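The Woman Who Buys Tablecloths by the Box

February 6, 2018

The shop is called Hoteder, after the street her grandparents lived on, and it sells secondhand table linen and very little else. It takes up the ground floor of a narrow brick building in Dranthorpe, between a dentist and a place that repairs vacuum cleaners. The owner asked that her name be left out. She said people in town already know who she is and the rest can just call the shop.

She has run it for nine years. Before that she worked in the billing office of a hotel supply company, where she first noticed how much cloth gets thrown away.

"A hotel would change its colors and the old tablecloths went in the dumpster," she said. "Good cotton, hemmed properly. I took home one box, then I took home another box. My husband asked where it was going to stop."

She now has 1,290 tablecloths listed in a ledger, each with its size, fiber and faults. Napkins are not in the ledger. Napkins are in bins by the window and cost 50 cents each, stained or not.

Most of her stock comes from estate sales and from families clearing out a house. She drives to look at it herself and will not buy from photographs. She wants to hold the cloth up to a window, because thin spots along the fold lines don't show any other way. A tablecloth that has been folded the same way for 30 years will often split there the first time it is washed.

"I tell people to refold it in thirds if it was in quarters," she said. "Or roll it on a tube. They nod and then they go home and fold it in quarters."

Getting stains out

The back room has two deep sinks and a long drying rack that was once part of a school cloakroom. She soaks everything before she decides what it is worth. Cool water first, overnight, then warm water with an oxygen cleaner, then a rinse, then another rinse. She doesn't use chlorine bleach on anything.

Red wine does not worry her much. Candle wax takes patience and brown paper. The stain she dislikes most is old gravy, because the grease has set and somebody has usually ironed over it.

"If you iron a stain you own it," she said. "I can get it lighter. I can't get it out."

Her best find was a damask banquet cloth with the word Priedītis stitched in one corner in white thread. It came from a church hall that was closing. She thinks it is a family name, but she has never been able to trace it. She has turned down two offers for it and keeps it in a drawer upstairs.

What sells

White sells in spring, for weddings. Dark red and green sell from the end of August, earlier than you would expect, to people who plan their holidays well ahead. The rest of the year it is checks. She said customers come in asking for something fancy and leave with checks, since that is what they remember from somebody's kitchen.

"Blue checks go first. Yellow is slow. Pink I used to pass over, and I was wrong about that, they want it for showers and for little girls' birthdays."

Asked how a checked cloth ought to be used, she said to keep the dishes plain and the flowers in one or two colors. She has nothing against artificial ones. Real flowers drop pollen, and lily pollen on cotton is a bad stain.

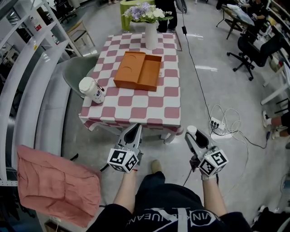 Measuring your table

Half of the returns she gets are for size. People measure the top of the table and forget the drop, the part that hangs over the side. For everyday meals she suggests eight inches on each side, which clears most laps. For a party where people are standing, it can go longer.

She works it out on a card for anyone who asks. Length of the table plus two drops, width of the table plus two drops. Round tables are the same sum with the diameter. She allows an extra inch on old cotton that has never been through a hot dryer.

Oilcloth and vinyl she won't carry. She sends those customers to Grerisa, a housewares store out by the highway, and they send her the people who want real cotton.

The ledger is full and she needs to start a second one. She would like to get the stock down first, so there will be a sale at the end of the month, with everything on the left wall at half price. The damask is not included.

Hoteder is open from ten to four. Bring your measurements, including the drop.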